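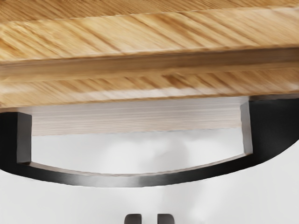 What should we do about the acoustic lining in the Cheetham reading room? Keep the slotted ceiling as drawn, drop the wall panels on the north side, and put the money into the lobby doors.

That is the short version of my reply to the list. The long one follows, with Parviz's message quoted underneath so that people who joined after March have the background.

I went back through the room data sheets. The reading room is 104 square metres and was always meant to be the quiet end of the building. Two things put noise into it. One is the stair, which rises past the glazed screen and has hard finishes top to bottom. The other is the pair of doors to the lobby, which were changed to unsealed doors when we were looking for savings. The north wall panels deal with neither. They would soak up some of the sound made by people inside the room, and in a reading room there isn't much of that to begin with.

The ceiling is different. It covers the whole room and it also hides the ductwork, so taking it out would mean drawing a tidy duct run and paying somebody to paint it. Skenow priced that for us on the Jedia job and the saving came to almost nothing once the painting and the extra light fittings were in. I would expect the same here.

On the doors, we need seals at the head and jambs and a drop seal at the bottom. The frames as ordered will take them. The closers will have to be adjusted, as a sealed door needs more of a push, and we must check the opening force against the access statement before anyone signs it off. If the force is too high we are looking at powered openers on one leaf. I would rather know that now than at handover. Can whoever holds the door schedule let me have the current revision? Mine is still the one with the lobby doors shown in the wrong hand.

A few replies to points raised on the list:

The client did not ask for the north wall panels. They came in with our first set of interior views and stayed in. I have checked the brief and the two sets of meeting notes, and the only request is for "a calm room with somewhere to pin things". A pinboard of ordinary size by the issue desk would meet that.

The windows on the street side are staying as they are. Planning has approved them and the units have been made.

Carpet tiles were suggested for the stair landings. I have no objection, but the fire strategy needs to be read first. The landings are part of the escape route and the finish has to be of the right class. Rubber nosings with a softer tread might be simpler.

The void behind the north wall has to be kept whether or not it has panels on it. The heating pipes for the first floor drop through it and there is an access hatch at low level. If the panels go, the wall will be plasterboard on the same studs, in the same place, and the skirting detail on the large-scale drawings can stand. Please don't move the wall back to gain floor area. That was tried on an earlier drawing and the hatch ended up behind a bookcase.

If there are no objections I will issue the change to Cirnov as a revision to the finishes schedule and the two reading room elevations. The section through the stair needs a note only. I'd be grateful for comments on the list, as two people wrote to me privately last time and their points never reached the drawings.

On 14 July 2021, Parviz Fallahi wrote:

> Dear all,
>
> The cost report for Cheetham is back and the interior finishes are over. The figure for wall and ceiling linings in the reading room is £2,836 above the allowance. Cirnov have asked us for a decision before they place the order.
>
> As I see it there are three ways to go.
>
> 1. Leave out the slotted ceiling and paint the soffit and services.
> 2. Leave out the panels on the north wall and finish it in painted plasterboard.
> 3. Keep both and find the money somewhere else, most likely in the external works.
>
> I lean towards the first. The exposed ceiling would give us another 100 mm or so of height at the window side, and the room could do with it. The beams are reasonably neat. Against that, the services were never drawn to be looked at, and we would need to go over them with the engineer.
>
> I don't like the third. The external works have been cut twice and the entrance path is now as narrow as it can be.
>
> I should also say that I stood in the lobby last week with the doors shut and could follow a conversation in the reading room from start to finish. The room is empty and bare at the moment so it's bound to be lively, but it worried me. Has anyone looked at those doors since the specification was changed?
>
> One more thing while I have your attention. The drawing register still lists the reading room ceiling plan under its old number. If you are sending anything out, please use the new one, otherwise Skenow will price from the wrong sheet again.
>
> Comments to the list, please.
>
> Parviz

Parviz, on the height: the 100 mm is at the window side only. At the stair side the ducts sit below the line of the ceiling we have now, so the room would feel lower at the point where people come in. I have marked it up on the section and put it in the shared folder under the new sheet number.

The register is corrected. I found two other sheets with the same fault, the first floor reflected ceiling plan and the toilet layouts, and have changed those as well.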